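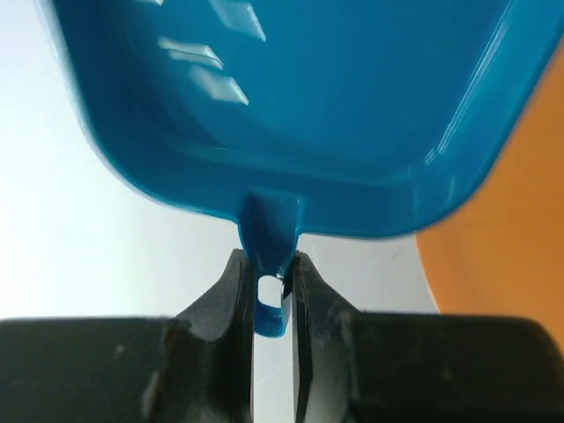 2023年11月25日

今天主要做热水处理的第二轮，给Tagle那一批芒果。先写下条件，免得下星期忘记。

果子一共685个，周四晚上从包装厂送到，我和Lorna Bañez昨天分完级。坏的、有裂口的、果柄断得太短的都拿出来了。剩下能用的有500个，分成20组，每组25个。分组的时候按重量，大的和小的不要放在一起，因为上次六月的试验就是这里出了问题：大果的中心温度还没有到，小果的皮已经烫伤了。

水槽设定四十八度。Druvitz的温控器显示的数字和我们的玻璃温度计有差别，槽的左边比较准，右边靠近进水口的地方偏低。我把循环泵的出口转了一个方向，差别变小，但是没有完全消失。以后放果子以前，请大家先测左、中、右三个点，写在表上，不要只看屏幕。

上午做了第一组到第九组。探针插在果核旁边，每组插两个果。第三组有一个探针松了，曲线突然上升，和水温一样，这个数据不能用。我在表里画了线，没有删掉。第七组放进去的时候水温掉得比较多，可能是果子刚从冷的房间拿出来。从第八组开始，我让果子先在室温放一个小时，再下水，曲线就好看多了。

处理以后的冷却，我们现在的做法是先在空气里放半个小时，然后用凉水。Sulastri Khoo认为应该直接下凉水，这样果皮的颜色保持得更好。我担心的是凉水的卫生，如果水不够干净，果子冷却的时候会从果柄的地方吸水进去，后面容易烂。我们讨论了很久，没有一致的意见。决定第十组到第十四组用她的方法，第十五组到第二十组用我的方法，凉水都加同样浓度的氯，每五组换一次水。

中午停了一次电，时间不长。第十组正在水里，只好作废，果子放到旁边当作练习切果用。所以她的方法只有四组，比较的时候要记得这一点。我问Lorna要不要从备用的果子里补一组，她说备用的果子成熟度不一样，补进去反而不好解释。我同意。

下午做完剩下的组。第十二组和第十六组的果皮上可以看到小的褐色斑点，在果肩的位置，一边有一边没有，还不知道是烫伤还是胶乳留下的。胶乳的斑一般是流下来的形状，这些是圆的，所以我比较怀疑是烫伤。等三天以后再看，如果变大、变硬，就可以确定了。

糖度：每组取两个果，切开，用折光仪测。今天测的数值都在正常范围，和处理以前没有明显的不同。硬度计的指针有一点卡，要轻轻敲一下才回到零，所以今天的硬度我没有写到正式的表里，只写在这本本子的后面。请不要引用。

关于出口的文件。Kirkden合作社的人上午打电话来，问我们的结果什么时候可以给他们，因为进口方要看每一批的温度记录，还要有果园的编号。我回答说，现在只是试验，不是正式的处理证明，我们也没有资格发这个证明。他好像不太满意。电话里我的说法可能太直接，星期一请Sulastri再写一封信，客气地解释一下。信里应该写清楚：我们能给的是曲线和方法，不能给的是证书。

另外，他们问如果走海运，果子能不能坚持到对方的港口。这个问题我不能回答。Trultivport那边的冷藏箱我们没有用过，箱里的湿度和换气是多少，对方也没有告诉我们。先把一半的果子放十三度，另外一半放室温，每隔三天看一次，有了自己的数据再谈。

标签的事情。上次的标签在水里掉了很多，这次改用绳子绑的牌子，没有掉，可是绳子会擦果皮，绑得紧的地方有印子。下次把牌子绑在网袋上，不要绑在果子上。

今天没有做完的：
第三组的探针数据要重新算，只用另外一个果的曲线。
氯的试纸只剩5条，要买。
右边的水温偏低，要请人看循环泵，也许是叶轮里有东西。
硬度计送去校准。
冷藏间的门关不严，我用胶带先贴住了，进出请注意。

晚上走以前检查了冷藏间，十三度，湿度计显示正常。果子全部上架，第一组在最上面一层，从左到右排。作废的第十组在门口的架子上，谁需要练习可以拿去切，但是请不要吃，水里加过氯，而且我没有再洗。

补充（Lorna写）：第十六组有斑点的果我用铅笔在牌子上做了记号，一共四个。第十二组的还没有做，明天早上我来做。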